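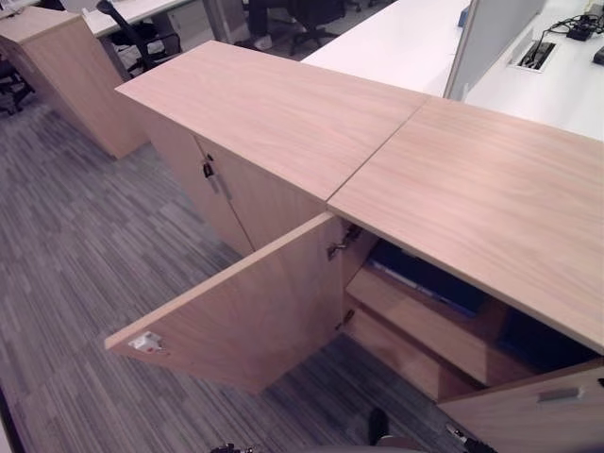

암만에서 보낸 사흘, 공연장만 돌아다닌 후기

읽는 시간 5분

2월에 다녀와 놓고 이제야 쓴다. 사진 정리하다가 메모장에 적어둔 게 한가득 나와서, 더 까먹기 전에 풀어놓으려고!

일단 왜 갔냐면, 셀리미아(Celimia)라는 작은 음악 축제 때문이다. 우드와 전자음악, 포크, 가끔 재즈까지 섞어서 동네 공연장과 카페 여러 곳에서 사흘 동안 여는 행사인데, 재작년에 친구 아블라(Abla Obeidat)가 영상을 보내줘서 처음 알았다. 그때부터 "내년엔 꼭 가야지" 하다가 한 해를 그냥 넘겼고, 올해는 표부터 질렀다. 비행기표는 그다음에 생각했다(추천하는 순서는 아님).

첫날: 리다리의 좁은 계단

첫 공연장은 리다리(Ridari)였다. 언덕 중턱에 있는 지하 공연장인데 입구를 못 찾아서 같은 골목을 세 번 왔다 갔다 했다. 간판이 작아도 너무 작다. 결국 기타 케이스 멘 사람을 따라 들어갔는데 알고 보니 그날 두 번째 순서로 나오는 나빌 슈불(Nabil Shboul)이었다. 관객인 줄 알고 "여기 공연 보러 오셨어요?" 하고 물어봤는데 아주 친절하게 그렇다고 해주더라. 무대에 올라오는 거 보고 혼자 얼굴이 빨개졌다.

정원이 50명이라는데 체감은 그보다 훨씬 빽빽했다. 나빌의 기타는 음반보다 훨씬 거칠고 빨랐다. 중간에 줄이 하나 끊어졌는데 그대로 끝까지 쳤다. 난 그 곡이 그날 제일 좋았다. 다만 환기가 영 별로라, 갈 사람은 꼭 얇게 입고 가길.

둘째 날: 살라메에서 밤늦게까지

살라메(Salameh)는 옛 극장을 고친 곳이고 좌석이 200석쯤 되면 좋겠다 싶었는데 정확히 170석이었다. 앞쪽 가운데에 앉고 싶어서 일찍 가서 줄을 섰더니 내 앞에 벌써 한 무리가 와 있었다. 다들 마야 타라우네(Maya Tarawneh) 팬이었다. 같이 씨앗 까먹으면서 기다리는데, 말도 반쯤밖에 안 통하면서 어쩜 그렇게 재밌던지.

마야는 목소리 하나로 극장을 꽉 채우는 사람이다. 첫 곡은 마이크도 없이 객석 뒤에서 걸어 나오며 불렀는데 옆자리 아주머니가 벌써 울고 계셨다. 후반부에 칼릴 하다딘(Khalil Haddadin)이 타악기로 합류하면서 분위기가 확 바뀌었고, 앙코르 때는 결국 다들 일어나서 통로에서 춤을 췄다. 나도 췄다. 영상은 없다. 있어도 안 올린다.

아쉬웠던 건 시간표. 8시 시작이라더니 9시가 넘어서 불이 꺼졌고, 덕분에 늦은 시간 카페 공연은 통째로 놓쳤다. 한 번에 두 군데를 노린다면 사이를 아주 넉넉하게 잡아야 한다.

셋째 날: 기대 안 했던 고빅스

마지막 날은 체력이 바닥이라 숙소에서 제일 가까운 고빅스(Govix)로 갔다. 낮에는 음반 가게, 저녁에는 공연을 하는 곳이다. 조르주 세만(Georges Semaan)이라는 피아니스트가 16분짜리 곡 하나를 쉬지 않고 연주했는데, 처음 몇 분은 솔직히 졸렸다. 그런데 왼손이 같은 음형을 계속 반복하는 동안 오른손이 조금씩 어긋나기 시작하니까 잠이 싹 달아났다. 끝나고 음반을 사려고 했더니 그 곡은 아직 녹음을 안 했단다. 이런!

대신 중고 LP를 두 장 샀고, 하나는 집에 와서 틀어보니 B면이 심하게 튄다. 그래도 표지가 예뻐서 용서했다.

먹은 얘기도 하고 싶은데 그건 따로 써야 할 것 같다. 공연 끝나고 밤에 먹은 팔라펠 샌드위치만으로 글 하나는 나온다. 표는 현장에도 남아 있긴 했는데 살라메 공연은 미리 사두는 게 마음 편하고, 공연장끼리 걸어 다닐 생각이면 언덕을 각오할 것. 지도에서는 코앞인데 전부 계단이다. 내년 날짜가 나오면 여기에 덧붙여 둘게요. 혹시 가시는 분 있으면 댓글 주세요, 줄 같이 서요!

최근 글

- 이어플러그 세 종류 써본 후기
- 혼자 공연 보러 가는 날의 가방 속
- 우드 입문용으로 자주 듣는 음반들
- 작은 공연장에서 자리 잡는 법
- LP 튀는 소리, 어디까지 참으시나요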